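Robot tutors wanted, Eltport lab

Sugden is looking for 50 patient people to teach a robot arm to load a coffee maker. You steer it by remote control, it copies you, and in time it picks up your bad habits too. Sessions last 2 hours. No experience needed — gamers, knitters and fidgeters all do well.

Most of the job is picking up a pod and setting it down straight, over and over.

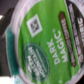

Pay is $50 a session, plus all the coffee you can stand. You must be 18 or over and slow to swear. Write to Jamila Pramanik, room 300, before July.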